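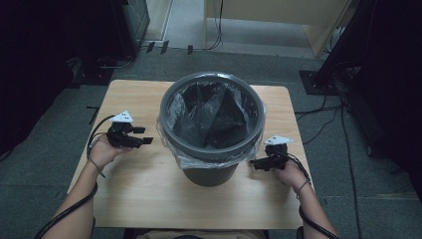 Page last changed: September, 11:40 pm

Bag Change: what happens to the cleaning shift when the bins go to a robot
Project report, Work and Technology seminar
Homa Pakzad, Guoqing Dai

1. What we looked at

Sunddale is an office building with 297 desks and one bin per desk, plus the kitchens. Cleaning is done by Fita, evening shift. Fita wants a robot to do the bin liners within the next couple of years and has hired Cliden to build it. Cliden is at the teaching stage now. People do the liner change by hand with a pair of grippers and the recordings go into training.

Our question was not really the robot. We wanted to know what the cleaners think will be left of the job, and who gets asked.

2. How we did it

Two visits to the recording room, two evenings following the shift. Interviews in the break room, mostly short, people had buses to catch. We also got the shift plans from Asadi (the scheduling program Fita uses). Notes typed up same night. No audio, the cleaners didnt want it and we said fine.

3. The task

Old liner out, new liner in, edge folded over the rim. A cleaner does it without looking. With grippers it is a different job. Two stiff fingers per side, no thumb. Thin plastic sticks to itself, and finding the open end is the worst part according to everybody who has tried. 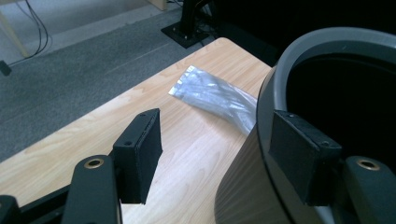
Fig. 2. Gripper fingers, bag and bin at the table.

Cliden's target is 3,480 recorded changes before the first robot trial. Pay for recording is the same hourly rate as cleaning. Sitting work, daytime. Several cleaners brought this up first, before we asked anything. Daytime hours matter a lot if you have kids in school.

But the recording work ends when the target is reached. No one we talked to at Fita could say what comes after. One supervisor said "reassigned" four times and couldn't give us a job title.

4. What the cleaners said

Mixed. Bending is the main complaint on the evening shift, backs and knees. So handing over the bins sounds good. At the same time the bins are what gets you to every desk. That is where you notice the coffee spill, the window left open, the person still working at nine who wants to talk for a minute. On the shift plans bins are one line with a time next to it. The other stuff has no line at all, so if the bins go, the time goes with them. 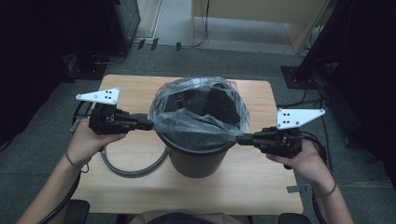
Guoqing disagrees with me on how bad this is: in his opinion the plans were always wrong about what the shift does, and a robot at least forces Fita to write the rest of it down. He would of put that in the title if I let him.

We left both views in. The interviews support either one, depending on who you read.

Skill was the other big topic. The people recording are good at it because they have done liners for years, they know how much slack to leave so the bag doesn't slide in when something heavy is dropped.

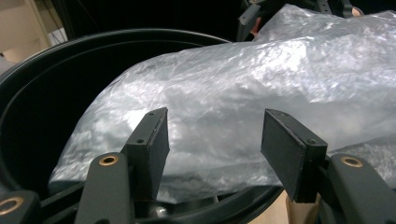
None of that knowledge shows up in the pay grade. Liner changes are listed as unskilled in the Fita job sheet. We asked if teaching the robot counts as training work, which is a higher grade. Answer: under review.

5. Problems with our study

Small group. Only one building. Evening shift only, we never got to the early one. Fita picked the first people we talked to, later ones we found ourselves and they were more critical. Also neither of us can read the Asadi plans perfectly, some codes we guessed.

6. Suggestions

- Put the desk round in the shift plan as its own line, with time
- Tell the people recording what happens after the target, in writing
- Pay teaching hours at the training grade
- Let cleaners say which bins the robot should not do (under desks with cables, kitchens)

Interview notes are in the appendix, names removed. Table 1 still missing, will add it.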